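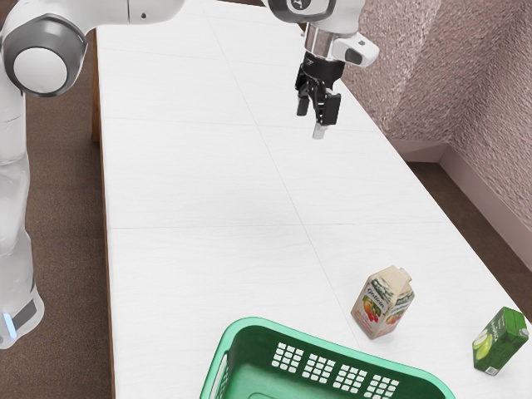 Figure 3. Simulated arm above a white tabletop with two beverage cartons and a green plastic basket.

4.2 Attendance at the draft broadcasts

We asked 315 season-ticket holders of the Grostbridge club whether they had watched the league draft in person, on television, or through clips the next day. Of these, 285 gave usable answers. Only 12 had been at the venue. Brandão's earlier survey in Larneo used the same questions but left out clips, so the two sets of answers are compared for live viewing only. Fans who had followed the club through the March trades were more likely to watch the first round to the end. Interest in later rounds was low in both towns.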